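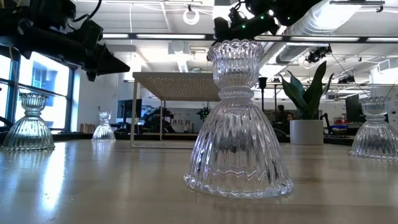

Issue 76 | Page 30

Clear glass is hard for a robot to see. A depth camera works by judging how far away each point of a surface is, and with glass most of the light goes straight through or bounces off somewhere else. Where a person sees a candle holder, the camera often reports a hole, or the wall behind it. Ribbed glass is worse, as every ridge bends the background into a new pattern when the arm moves.

Vaken, a software firm in Wakdale, has spent much of the past year on this problem. Its product, Gaber, is a planning and perception package for two-armed robots. The first version, released to customers in April, handled boxes, tins and tools well enough. It did badly with glassware, and several early users sell glassware.

The older method built a 3D model from depth readings and planned a grip on that model. Gaber now skips the depth reading for anything it judges to be transparent. A network trained on ordinary colour pictures guesses the outline of the object from each camera, and the outlines are combined into a rough solid. The planner adds a margin to that solid, wider where the views disagree, and keeps both arms outside it until the final approach.

The training set was small by the standards of the field: 2268 labelled views. Vaken's engineers say the labels mattered more than the number. Early ones traced the bright highlights on the glass, and the network learned to find highlights. All of them were redone by hand to follow the true edge.

Sharing a table between two arms is a separate job. Gaber treats the space above the stand as something to be booked. One arm reserves a volume for its next move and the other plans around it or waits. Plans are checked again every 30 milliseconds, and a plan that fails the check is dropped.
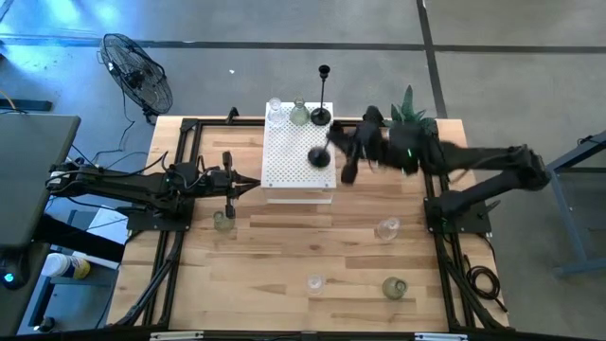
Black candlesticks and glass vessels on the bench, with an arm working from each side.

Thin dark objects bring their own trouble. A candlestick stem may be only a few pixels wide in a distant view, and an early build smoothed it away as noise. The fix was to stop smoothing near any known base.

In the latest round of 483 trial picks, most failures came from glasses standing close together, where two outlines were read as one. Vaken plans to tackle that next. It is also writing a link to Bradex, the warehouse stock system used by two of its customers, so that Gaber can look up an item's size before it reaches for it.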